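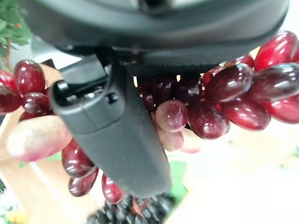
Figure 3. Wrist view with a grape bunch around the gripper finger.

3.2 Rules for handling and recording

The protocol in this section was written after the pilot phase, when recordings from the two sites, Skosta and Costdale, turned out to be hard to compare. Operators at both sites had been given the same task list but no shared rules on how a trial begins, when it counts as finished, or what to do when an object moves on its own. The rules below applied to all 429 trials reported in Section 4. Pilot trials are not included in any of the results.

Start of a trial. The wrist camera is switched on before the arm leaves its rest position. The operator says the object name and the trial number aloud, and the second person at the station writes both in the log. If the log and the spoken number disagree, the trial is stopped and started again under a new number. Numbers are never reused, so the log has gaps.

Hanging and clustered objects. Most guidance on safe handling of small goods assumes a single rigid item on a flat surface. Bunched items do not fit that case well. In Figure 3, grapes lie to both sides of the finger, and others sit in the shadowed space behind it. From this view it is difficult to say which grapes a closing motion would press against. We therefore treat a bunch as one object for the purpose of scoring, but as several objects for the purpose of force limits. The limit is set for the smallest part that could be caught, and the operator may not raise it during a trial.

Approach speed. Operators slow the arm to the lower speed setting before any part of the gripper passes between parts of an object. The lower setting stays on until the gripper is clear again. Chaudhary's draft allowed a return to normal speed once the grip was closed. We dropped this after the first review, as operators at Costdale read "closed" in different ways.

View checks. A wrist camera gives a close view of the finger and a poor view of anything very near the lens. The large pale grape at the lower left of Figure 3 is blurred, and so is the dark speckled object below the fingertip. Under our rules, an annotator does not name an object that is this far out of focus unless it can be identified from another part of the same recording. The label "unclear" is used in its place. The same holds for overexposed areas such as the one at the lower right, where no label is given at all. Annotators found this strict at first. Agreement between the two annotators, Urmila Awasthi and Sneha Dixit, was checked on 72 trials, and disagreements were settled by a third reader who had not seen either set of labels.

Materials. The log has a separate field for real and artificial goods, filled in at the station by the person who laid out the objects. Annotators do not fill it in from the recording. A glossy surface with strong highlights, as on many of the grapes in Figure 3, suggests an artificial item but does not settle the matter, and we did not want guesses of this kind mixed in with logged facts.

Stopping. Either person at the station may stop a trial at any time and does not have to give a reason. A stopped trial is kept and marked, and it counts against the success rate. We considered leaving stopped trials out, which would have made the numbers look better, but a rule of that sort gives operators a reason to stop early when a grasp is going badly. Of the 429 trials, 20 were stopped by hand.

Cleaning and wear. Finger surfaces are wiped at the start of each session and inspected for damage. Light scuffs and dust, of the kind faintly seen on the finger in Figure 3, are noted but do not take a finger out of use. A crack, a loose fastener or a gap at a seam does. The inspection sheet has 9 items and is signed by the operator. At Skosta the sheet was kept on paper, and at Costdale it was filled in on a tablet - the wording was the same.

Changes to the rules. No rule was changed within a session. Proposed changes were sent to Neelam Rawat, who kept the master copy, and took effect at both sites on the same day. Two changes were made in this way after the trials had begun. One corrected the wording of the view check, and the other added the tablet version of the inspection sheet. Neither affected the force limits or the scoring. The full text of the protocol, with both changes marked, is given in Appendix B.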